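Zanetti Stainless Steel Tray, rectangular, rolled rim
Item no. 1283

Home > Kitchen and table > Trays > Metal trays

Availability: in stock at the Grollutus shop and the Stikolgate warehouse
Sold: singly, or by the carton to trade customers

A plain rectangular tray in stainless steel with a raised, rolled edge all the way round. It can be used for serving, for keeping small things together on a table or shelf, or for carrying wrapped food from one room to the next. The inside is bright and has a light embossed pattern. There are no handles. You pick it up by the rim.

We have sold this tray under the same item number since it replaced the old flat-edged one. The shape is nearly the same but the edge is new, and customers who own the older tray should read the note on stacking further down before they order more to match. 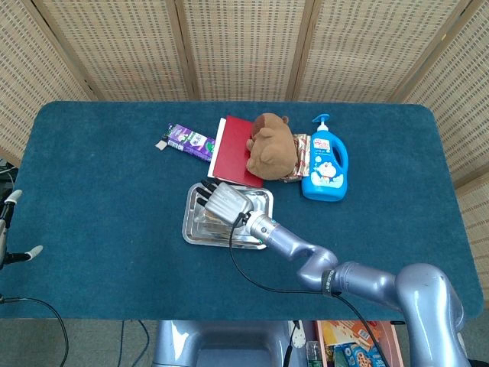
Grollutus, Monday, August 21, 2023

The tray is back in stock in all three sizes. The medium size ran out in June and we are sorry for the wait. Back orders are being sent first, in the order they came in, and the remaining stock goes on open sale from the same day. If you placed a back order and have since moved house, please ring the shop before your parcel leaves.

The medium tray is the one most people buy. On an ordinary table it leaves room for the other things that tend to be there, such as a book or a pump bottle, and it will take a packet or a small box laid flat. Polished steel shows up well against a dark cover. If your table is already covered in something dark green or blue you will find the tray easy to see, even in poor light. On a pale cloth it looks much quieter.

Material and finish

Stainless steel throughout, with no coating, paint or lacquer. The rim is turned over and closed, so there is no raw edge to catch on a cloth or a finger. The corners are rounded on the outside and the inside.

The finish is reflective and will show fingerprints. It will also show the fine scratches that any polished steel picks up in use. These don't affect the tray and we don't treat them as a fault. If you would like something that hides marks better, look at the brushed Wustar tray, which is kept next to this one in the shop and costs slightly more.

The embossed pattern on the inside is shallow. It breaks up the shine a little and gives smooth wrappers something to sit on. Don't rely on it to hold glasses still while you are walking. For drinks we suggest a tray mat, sold separately.

Sizes

Small: for keys, change, a pair of spectacles, or a cup and saucer.

Medium: for a teapot and cups, packets of biscuits, small baking, or the things that collect beside an armchair.

Large: for a whole breakfast. This size is wider than many kitchen cupboards are deep, so measure your shelf first.

The rim is the same height on all sizes. It stops round things rolling off. You can still lift a low item out from the side without having to tip the tray.

Load

We recommend no more than 4 kg on the medium and large trays when they are being carried. Standing on a firm table they will take more than that, although we have no figure to give you. The steel can flex slightly in the middle if the load is heavy and all in one spot. Spread it out.

Using it with packed food

A good many of our trays go to bakeries, canteens and school fairs, where the food is already wrapped. Clear wrapping tends to slide on a flat plate and the raised edge keeps each pack where it was put. Labels stay readable if you lay the packs with the label upwards, and for a counter this saves a lot of picking up and turning over.

Unwrapped bread and cakes can go straight on the steel. Put paper under anything sticky or iced. Salted or sour foods should not be left on the tray overnight, as with any stainless steel, because they may leave dull spots.

The medium tray takes a bag of rolls or a wrapped loaf laid on its side. Soft packs can stand a little higher than the rim without trouble. If you put more than one pack on, keep the heavier one in the middle.

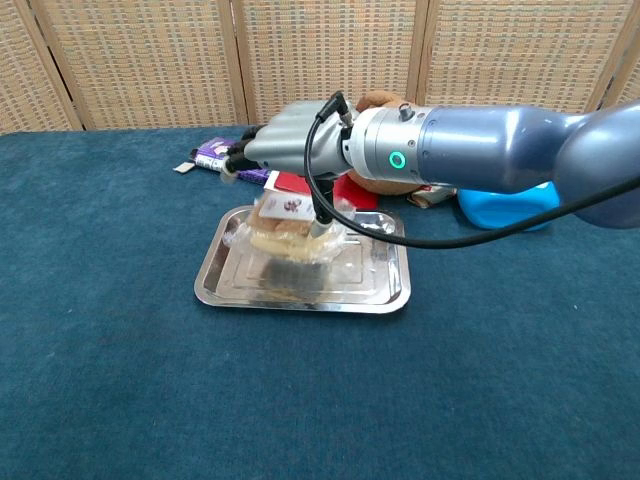
Cleaning

Wash before first use. Warm water, washing-up liquid and a soft cloth are enough for everyday cleaning. Work along the pattern and then round the inside of the rim, where crumbs collect. Dry it with a clean tea towel if you want to avoid water marks.

The tray can go in the dishwasher. We suggest a programme no hotter than 60 °C and taking it out when the programme ends. Keep it away from silver cutlery in the basket.

Do not use steel wool, scouring powder or bleach. For spots that will not come off, leave a little bicarbonate of soda and water on them for a few minutes, then rinse.

Not suitable for the microwave, the hob or the grill. It is a serving tray and has not been made for baking. We know some customers warm rolls on it in a low oven, but we can't replace trays that have warped or changed colour through heat.

Tablecloths and covers

The underside is smooth. On bare wood or glass the tray will slide if pushed. On felt or other soft cloth it stays put much better, and it will not mark the table. Lift it when you want to move it, as dragging a loaded tray tends to bring the cloth along too.

We sell table covers by the metre in the fabric department. Ask for Morena Greco, who cuts to size, including rounded corners. Bring a paper pattern of the corner if you can.

Stacking and storing

Trays of the same size stack inside one another. Put a sheet of paper between them if you want to keep the shine.

The older flat-edged trays do not stack with these. They will sit on top, but not firmly, and a mixed pile should not be carried. Trays of different sizes can be nested on a shelf with the largest at the bottom.

What is in the packet

One tray in a card sleeve, with a washing leaflet. The mat is not included. The leaflet is printed in English and Italian.

Trade orders

Cartons are packed at Stikolgate. For orders of 200 trays or more, please write to Gualtiero Mazza before ordering so that he can confirm a delivery date. Smaller trade orders can be placed in the usual way and are normally sent within the week. Mixed sizes are fine, although each carton holds one size only.

We can stamp a name on the rim for trade customers. Stamped trays can't be returned unless they are faulty. Send the wording in block letters and check it carefully.

Returns

Unused trays can be brought or sent back with the receipt. Please keep the card sleeve. If a tray arrives dented, tell us before you use it and send a photo of the dent and of the outer box. Concetta Sala deals with damaged parcels and will arrange either a replacement or a refund.

Questions we get in the shop

Does it rust? Not in normal use. Small brown spots are usually from something else left standing on it, such as an iron pan or a wet tin. They rub off.

Is the rim sharp underneath? No. It is rolled and closed on all sides.

Can I have it without the pattern? Not at present. The plain inside was dropped with the old tray. Osvaldo Fiore at the Grollutus counter keeps a list of people asking for it, and you are welcome to add your name.

Will the large one fit across a bed tray stand? It depends on the stand. Measure between the uprights and ring us, and we will check it against the tray in the shop.

Goes with: tray mat, small, medium or large; Wustar brushed tray; table covers by the metre.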